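The Evidence Room at Drestosau

Zyanya Salinas had been a constable for eleven years and in charge of the evidence room for the last four of them, and in all that time she had never once lost a thing, which was why she took it so badly when the bicycle lamp went.

You have to understand that Drestosau was a small station in a small town, and the evidence room had been a larder in the days when the sergeant lived upstairs with his family and somebody had to keep the hams cool. It still had the marble shelf. Zyanya kept the sealed bags on it in order of case number, with the bigger things underneath on the tiles, and every evening before she went home she walked along the shelf with the ledger open on her arm, like a mother going round the beds.

The lamp belonged to the Lutetti business. Somebody had broken into Lutetti's, the ice cream people on the harbour road, and gone off with £1,767 out of the office drawer, leaving the till quite untouched and a bicycle lamp sitting on top of the freezer. It was an old-fashioned lamp, heavy, with a dent in the hood and a bit of green string tied round the bracket. Young Ruoxi Yan, who was only in her second year and still ironed her shirts on both sides, had bagged it and labelled it in beautiful handwriting, and Zyanya had signed for it herself.

Now there was a gap on the marble the width of a lamp.

"Perhaps the inspector's got it," said Ruoxi.

"The inspector would have signed," said Zyanya, although they both knew the inspector very well, and he would not have.

But Inspector Isaksson hadn't got it. He came down in his socks (his shoes were drying on the radiator, as it had been that sort of June) and looked at the gap, and then under the shelf, and then, for some reason, up at the ceiling. He was a kind man and he didn't shout. He said it would turn up, and would they mind very much if it turned up before the solicitor came in the morning, and then he padded back upstairs to his soup.

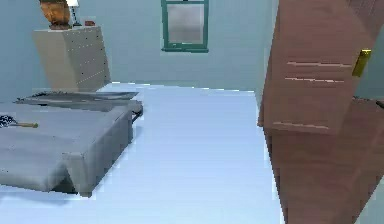

So Zyanya made a pot of tea and sat down with the ledger and went through it properly, the way her old sergeant, Chunhua Gu, had taught her to. Chunhua used to say that a ledger was only a long letter from people in a hurry, and you had to read it with a bit of sympathy. Three people had been in the larder since the lamp was signed for. There was Ruoxi, to put away a bag of foreign coins. There was Zyanya, of course, every evening. And there was Yaqin Qiu from the county office, who had come to collect some clothing for the laboratory and had stayed for a biscuit and a long talk about her sister's wedding.

Zyanya rang the county office. Yaqin was ever so sorry to hear about it, and went and looked in her van, and came back puffing to say there was nothing in it but the clothing boxes and her own umbrella. She asked whether it was the lamp with the string on it.

"You saw it, then?" said Zyanya.

"I said how nice it was. I said my uncle had one just like it, off his Beltomow, and he tied string on it so he'd know it from my cousin's. And your lad said, was that so, and could he have a look."

"What lad?"

"The one mending the door, love."

Zyanya put her cup down. There had been a lad mending the door. The hinge had been dropping since the winter, and a boy had come with a toolbag and a sheet of paper with the station's name on it, and she had stood over him the whole time, apart from the minute or two when she'd walked Yaqin out to the van. She hadn't written him in the ledger. It had simply never struck her that a person mending the door was a person going through it.

She looked at the hinge. It was a very good job, she had to admit. The screws were all in straight.

Ruoxi had gone rather pink. "There was a Beltomow outside that morning," she said. "Leaning on the railings. I noticed it because it hadn't got a lamp."

They found him at his grandmother's, two streets up from the harbour, and he didn't run or make any fuss. The lamp was on the kitchen table, still in its bag, with Ruoxi's label facing the wall. There was an envelope beside it with £1,340 in it, and he said the rest had gone on the electric and a pair of shoes for his brother. He had worked two summers at Lutetti's and said he'd not been paid for the second. Whether that was so would be for other people to look into, and Zyanya told him he had better tell the solicitor exactly that, in exactly that order, and his grandmother made her take a slice of cake for the inspector.

It was gone seven by the time she got back. She set the lamp on the marble and opened the ledger, and under the day's entries she wrote down the boy's name and the time he'd come to see to the door. Then she signed it, late, and put the lights out.

Contact the editors | © The authors, all rights reserved | Back to top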